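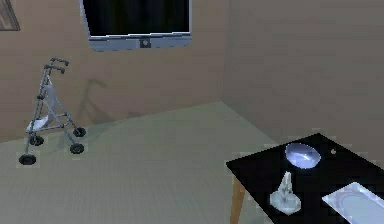 Sorcha Cronin wrote in to ask why her planner finds a lovely path across the room on one run and then gives up completely on the next, same start, same goal. She hasn't touched a line of code in between, and she's ready to throw the laptop in the pond.

Sorcha, keep the laptop! I've had that one more times than I'd like to admit, and nearly always the fix is to set the random seed and write it down. Most sampling planners roll dice. If you don't pin the seed, you can't tell a bad map from bad luck. I keep mine in the scene's config file, right next to the scene name, and I run everything with 2 seeds before I believe any of it. My usual pair is 162 and 456, for no good reason.

While I'm on the subject, a few more things from my own bench notes.

Thin legs. A rollator is mostly air. If your map cells are too coarse, the tubes drop out of the map and the planner will happily drive straight between the wheels. I add a plain box around the whole walker as a collision shape and leave the pretty mesh for the renderer. Same goes for a table on skinny legs – box in the space underneath unless you really want the base going in there.

Shiny black tabletops. In a simulator the depth comes out perfect, so you get spoiled. Turn on the depth noise early, even if it makes your nice clean numbers look worse. I put it off all through October and had to redo my grasp tuning from scratch.

Little stuff on tables. My segmentation used to throw away any cluster under 300 points, and a bead-sized thing doesn't stand a chance against that. Lower the cutoff when the camera is far off, raise it again as you get closer. And please log what you throw away! I have a folder called "crumbs" just for that.

Shadows. If your floor detector works from color, try it with the lights moved before you trust it. Mine was convinced a shadow was a rug.

Bowls. A shallow bowl fitted with one convex hull becomes a solid lump, and then nothing can be placed inside it. Split it into pieces. Tilier does this for me with one checkbox, though it took me ages to find it (second tab, under Shapes, way at the bottom). Trays with a rim need the same treatment.

File names. Scene, seed, short note, in that order. Hélène Arsenault puts the note first and swears by it, and we've agreed to stop talking about it.

One more for Sorcha – check that your timeout is counted in planner steps and not in clock time. If the laptop is busy with something else, a clock timeout will cut the search short, and then even a fixed seed won't save you. In Tilier it's on the same page as the seed.

Next time, cables and how I label them.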